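Seated tickets or standing for the Gakuven tour?
Posted in Live Music and Gigs, 18 Dec 2023

wusumfan_lou

My sister and I want to see Gakuven when the tour comes round in July. They're our favourite band by miles and we've never managed to get to a show, so I don't want to mess this up! The venue is Kinau Hall, and there's a choice between standing on the floor and seats in the balcony. Standing is cheaper by nine pounds a ticket. I'm only five foot two and my sister gets a sore back if she's on her feet all evening, but everyone at work says the balcony is a bit dead and you might as well stay home with the record on.

Also, Twal are the support and I really like them too, so we'd want to be in from the start. Has anyone been up in the balcony there? Is the sound all right? And do we need to queue early if we've got seat numbers?

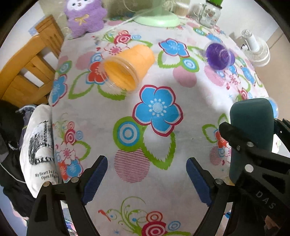
marrowfat

I've done both at Kinau, more times than my bank balance would like. With a bad back in the party I'd go for the balcony and not think twice. The sound up there is lovely in the first few rows - you get the voices properly, where down on the floor it can be all bass and somebody's elbow. Go for the middle block if you can, it's worth being fussy. When the seating plan comes up I spread it out on the kitchen table and I cross off the ends of the rows first (there's a rail at each end, and if you're short you'll spend the night looking at it). After that I look for anything in the first eight rows.

You don't need to queue early with numbered seats. I usually wander in when the doors open, get a drink, and I'm sat down with time to spare before the support. And it isn't dead! People stay sitting for the slow ones and then the whole balcony gets up for the last two songs. Your sister can stay put for that bit if she wants, though she might miss the view for a few minutes.

Do check what time Twal are on. The support went on very soon after doors when I last went, and half the crowd missed them because they were still in the cloakroom line. Take a small bag and keep your coat with you.

stagelefty

Floor all the way, the balcony is for people's parents. Get there early and stand by the barrier. You can lean on it so your sister's back will be fine.

pennywhistle88

Not sure I agree with the barrier idea, I tried it with a dodgy hip and had to give up before the main act came on. Once you're down the front it's a right job getting out again to find somewhere to sit.

One thing I'd add is to ring the box office and tell them about the back. I did that when we went to see Wusum there and they moved us to seats by the door at no extra cost, so we only had a few stairs. It took over five minutes to get through, but the woman was very nice about it. I don't know if they still do it for the bigger tours, so ask before you buy.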